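1/ Spent the month of September working out why our sourdough at the Rurnley kitchen kept coming out sour and flat on some batches and fine on others. Same flour, same starter, same oven. Posting the notes in order for anyone fighting the same problem.

2/ Baseline recipe, in grams: 1485 total dough weight, split into two loaves. Water at 70 percent of flour weight, salt at 2 percent, ripe starter at 20 percent. Nothing unusual in it. I inherited it from Delali Darko and have changed only the salt, down a little.

3/ First suspect was the starter. I fed it on a fixed clock, morning and evening, and assumed it was in the same state every time. It was not. On warm days it peaked hours before I used it and had already started to fall.

4/ A starter past its peak carries more acid into the dough. Acid speeds up protein breakdown, and the gluten gets weaker sooner. You see that as a dough that feels fine at shaping and then spreads on the peel.

5/ Fix for that part: use the starter when it has just stopped rising. I mark the jar with a rubber band at feeding and check the level before mixing. If it has dropped, I feed again and wait.

6/ Second suspect was dough temperature. I had been measuring the room, which tells you very little. The room said 21 C. A probe in the middle of the dough after mixing said 26 C on one batch and several degrees lower on another.

7/ The difference was flour storage. One bin sits next to the oven wall, the other is in the back hall. Murali Rai spotted this in a minute after I had been staring at spreadsheets for a week.

8/ So now water temperature is calculated for every batch. Take the target dough temperature, multiply by four, then subtract room, flour, starter and the friction value for your mixing method. What remains is your water temperature.

9/ Friction for hand mixing is small. I use 3 and it lands close enough. For the spiral mixer at Drornholm it was much higher and I had to find it by trial. Work it out for your own machine -- borrowed numbers are no good.

10/ Bulk rise comes next.
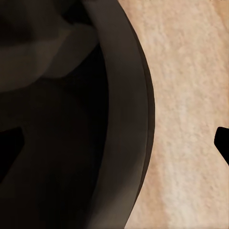
11/ Bulk: stop going by the clock alone. A wide bowl makes volume hard to judge because the sides slope. I pull a small piece of dough after mixing, press it into a straight-sided glass, and keep it beside the main batch. When the sample is up by half, I shape.

12/ The sample jar has one weakness. A small mass follows room temperature faster than a large one, so on a cold morning it lags behind the main dough. I correct by poking the main batch as well -- slow spring back, domed edge, some bubbles at the side.

13/ Results since the change: 41 loaves, all from the same recipe. Two spread more than I would like, both on a day I skipped the probe. Sourness is milder and much more even from one bake to the next.

14/ Still open: whether the Essien whole wheat needs its own target. It ferments faster than the white and I have been pulling it early by feel. Next set of notes will cover that, with dough temperatures logged at mix, at each fold and at shaping.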